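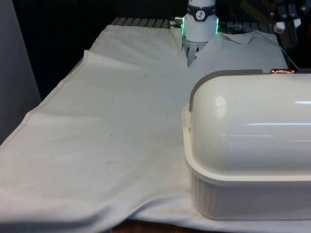 A former tenant of the Fraser building wrote to this newsletter in the spring that she had paid more to wash her children's school clothes than to feed them breakfast, and asked why a block of 153 flats should have no laundry of its own. Her letter was put to the housing manager at Durkar, who agreed to be interviewed on the subject of shared laundries and the future of the service.

The manager accepted the complaint in full. "The old wash house closed before I took up the post, and no provision was made in its place," she said. "Residents were told that they would have machines at home. Many of them did not, and some of the flats have no room for one."

Durkar reopened a shared laundry on the ground floor of the Kestico block in January. It is open to tenants of all three blocks, seven days a week, and a booking is held for 30 minutes after its start time. Take-up was slow during the first weeks. The manager attributed this to the booking system, which at first could be used only by telephone. "People work shifts. They were ringing a line that had closed for the day," she said. Paper slips are now accepted at the desk.

Asked about charges, she confirmed that the price of a wash would be held until the end of the financial year. Drying is charged separately – a point on which residents have written in some numbers – and she would not commit to a change. "Drying is where the energy goes. I would sooner be plain about that than hide it in the price of the wash."

The conversation turned to the drying yard behind Drivari House. The lines were removed following complaints about washing being left out overnight, and 23 households have since signed a letter asking for their return. The manager said that the letter had been received and that new posts had been priced. She expected a decision before the clocks go back, but noted that the paving would have to be lifted first.

On the matter of ironing, she was brief. Two boards are provided and a third is on order. Residents should bring their own irons.

The next meeting on the laundry service will be held in the Kestico common room on Tuesday, September 8, 2026. Written questions may be left at the desk beforehand.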